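Grornbridge Forum > Perception and Tracking > Straw mat kills visual odometry on wrist fisheye

tolvane_k
Running Cera 4 for the pose track on a hand-held gripper and getting drift on bed sessions only. Floor and table recordings are fine. On the bed the position slides sideways along the mat weave, then snaps back when the view swings up to the wall. Out of 55 clips, 11 fail the closure check. Settings are stock except max features, which I raised. The clothes are jeans and trousers on a woven mat.

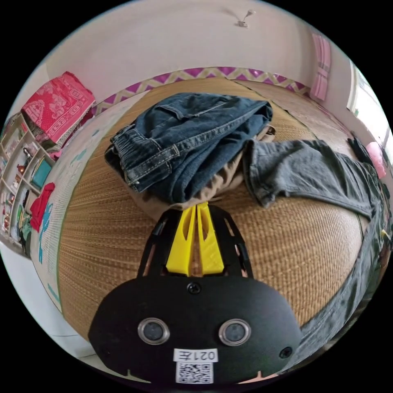 The slide is worst when the fingers are low and close to the cloth. I tried a bigger match window and it made things worse. Has anyone fixed this in config, or do I need to change the front end?

jirn_user
Classic repeated texture. Fine parallel rows all look alike to the matcher, so a shift of one row scores as well as no shift. A bigger window gives it more wrong rows to choose from. Turn the window down and raise the ratio test.

mopsled
Disagree that it's only the mat. Check your mask first. If the gripper body and fingers aren't masked out, you have a big part of the view that never moves, and that pulls the estimate toward zero motion. The stock mask in Cera is a plain rectangle and does not fit a round fisheye view.

tolvane_k
I have a custom mask over the body and both fingers. I drew it with the fingers closed, so it may leak when they open.

mopsled
It will leak. Draw it for fully open and take the loss.

jirn_user
Still think the mat is the main problem. With a leaky mask you'd see drift on the table too.

rowan55
Do you have people in view on the bed clips? I had a similar snap and it came from a person filling one side. Shirts have good corners, printed ones most of all, and the tracker loves them.

tolvane_k
In some of them, yes.
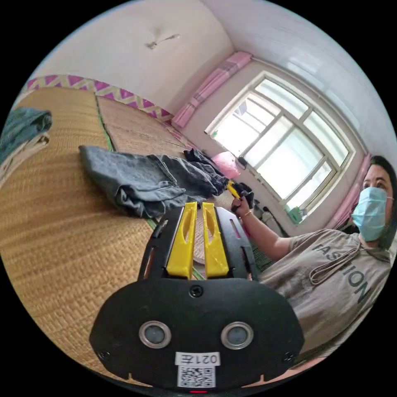 Bed session, second person at the right with the yellow and black tool.

rowan55
I'd bet on that for at least part of it. The lettering on the shirt is going to get more features than the mat. Run a person segmenter before the feature step. The Zieliński branch has a hook for it.

jirn_user
That hook is slow. On the Jirnberg build it took me from 44 fps down to 11. Fine offline, no good live.

tolvane_k
Offline is fine for me. Redrew the mask for open fingers, cut the window back to default and reran the bad clips. 4 still fail. Trying the person mask on those tonight, and will post the config if it holds.

mopsled
Post the mask too please.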